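Dark brown paint for a dining table, talk me into it or out of it

gittins_porch
Joined: October
Hi all, long-time reader and finally posting. We have my aunt's old dining table, 60 inches long, solid as a barn and with a finish that has gone orange over the years. I have my heart set on painting the top a deep chocolate brown, flat, no shine at all. My husband thinks it will eat the room. We have a dark brown wall on one side and a reddish-brown one, and I go back and forth every time I walk past with my coffee. 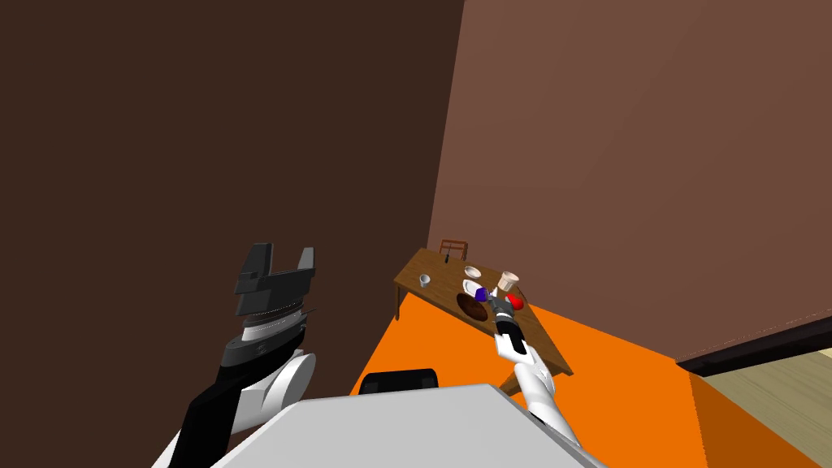 The paint I'm leaning toward is the Herkulik furniture enamel, which the shop in Waldale will tint for me. Has anyone lived with a really dark matte top? I have two kids and a great deal of jam in my life.

surkia_sue
Oh, I love this, and welcome! I did mine in a brown very close to what you're describing and I still pat it when I go by. Go for it, but please sand first (I went to 200 grit and took my time) and give it longer to cure than the can says. I let mine sit nearly a month and we ate off trays, and the kids thought it was a vacation.
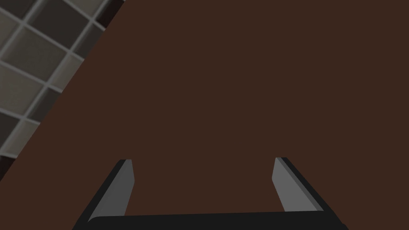
Dark brown top with the tile floor past the edge.

plainoldpine
I'm going to be the wet blanket, and I say it with affection. Flat paint on a table people eat at is a heartache. Every greasy thumb leaves a mark, and when you scrub the mark you get a shiny patch that's worse than the thumb was. I painted a 54 inch round one for my mother and repainted it inside of a year. Satin, friend. You'll hardly see the difference.

gittins_porch
Thank you both, though now I'm more muddled than before! Sue, did you put any kind of clear coat over yours? And does the brown go reddish in the evening? My sample board looks one way at breakfast and quite another at 7 p.m.
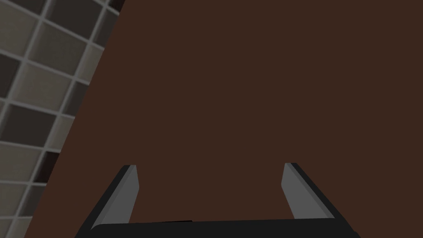

I suppose I could live with a little red, as the tile next to it has such pale grout and everything in there runs cool.

surkia_sue
Two coats of matte clear, yes, and I have to disagree with Pine about the thumbs, since mine wipe off with dish soap. And yes, it goes redder under a warm bulb. I like it.
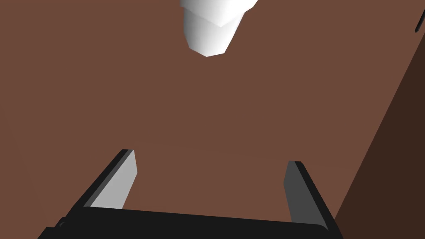 Reddish brown, matte, no grain showing.

plainoldpine
We'll agree to differ, Sue, you may just have tidier children. Gittins, if you do go matte, buy the clear coat from the same maker as the paint. I mixed brands once and it went cloudy on me.

waldale_dad
Over 3000 views on this thread and not one person has said strip it and oil it?

gittins_porch
I did think of that, but there's a big burn in the middle from a fondue pot and I can't sand that deep. I'm picking up a quart of the brown tomorrow and doing the underside of a leaf first.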